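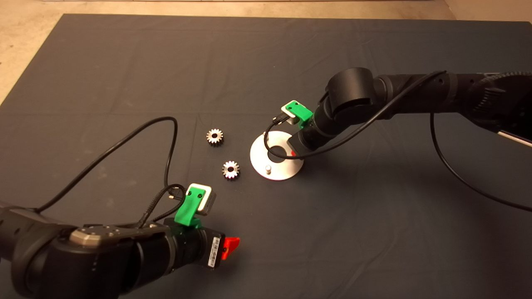 Irton Water District Sets Schedule for Meter Replacement

2019-07-29

The Irton Water District will begin replacing residential water meters on the east side of its service area next month, starting with the streets north of the Hrytsenko pumping station. The work covers 227 connections in the first phase. Customers will receive a card at the door at least six days before their appointment.

The meters being removed are mechanical units with a geared register, most of them installed when the east side was first piped. The register counts turns of a measuring disc and passes them through a gear train to the dial. As the parts wear, the meter tends to read low, particularly at low flow. A bench test completed in May found that 28 of 195 meters pulled from service were outside the accuracy limits the district uses for billing.

"The error at full flow was small on nearly all of them," said Vasylyna Ostapchuk, the district's metering supervisor. "At a quarter gallon per minute it was a different matter. A running toilet would barely move the dial on the older units."

The replacement is an ultrasonic model supplied by Sakovum. It has no moving parts in the water path and stores hourly readings in the register. Readings will be collected by a vehicle driving the route, as they are now on the west side. The district does not plan to install fixed antennas during this phase.

Each replacement requires the service line to be shut off for some 28 minutes. The crew will close the curb stop, remove the old meter, check the coupling threads, fit new gaskets and set the new meter in the existing box. Service lines smaller than three-quarters of an inch will be fitted with an adapter. Where the curb stop does not close fully, the appointment will be rescheduled and the valve replaced first - this is a separate work order and is not charged to the customer.

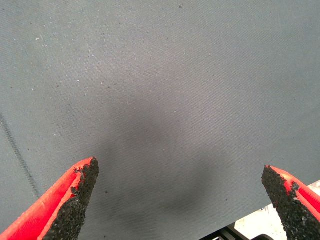
Do customers need to be at home for the appointment?

Only if the meter is inside the building. Meters in an outdoor box can be replaced with no one present, but the lid must be clear of soil, parked vehicles and stored items.

After the water is turned back on, customers should open a cold tap nearest the street and let it run until the air has cleared. The outdoor spigot is suitable. Water may look cloudy for a short time. Faucet aerators and washing machine inlet screens may collect loose scale and should be checked within a few days. Homes with a fire sprinkler branch off the domestic line should call the district before the appointment so that the alarm company can be notified.

The final reading on the old meter will be recorded at removal and printed on the next bill, together with the serial number and starting reading of the new one. Customers who dispute the final reading have 28 days from the bill date to request a test. Removed meters will be tagged and held until that period has passed, then stripped for scrap, with brass bodies kept apart from the other metal.

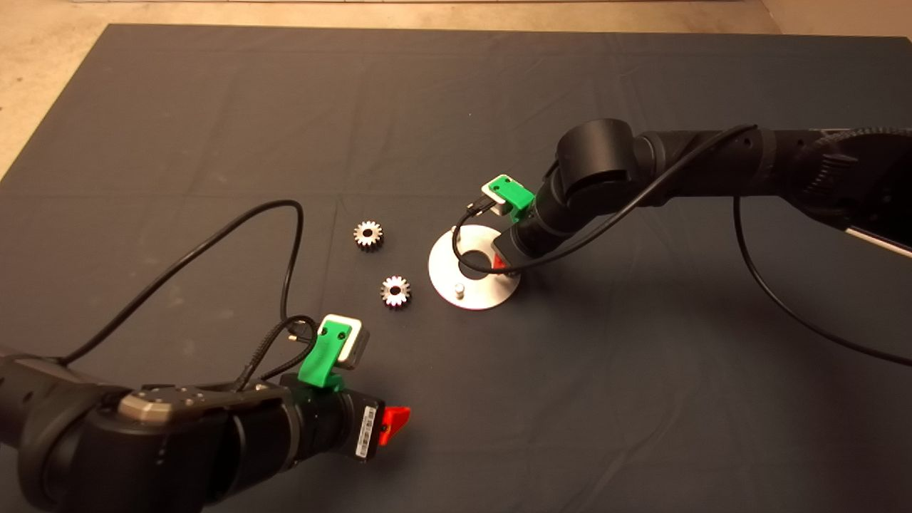 Two metal spur gears and a flat silver disc.

Rates are not affected by the replacement. Chrysoula Triantafyllou, who manages customer accounts, said that bills may rise in households where the old meter was reading low. The district will not bill for past usage that was not registered.

A second phase, covering the streets along Ena Creek, depends on bids that have not yet been opened. Appointments for the first phase can be changed by calling the district office on weekdays or by returning the lower half of the door card.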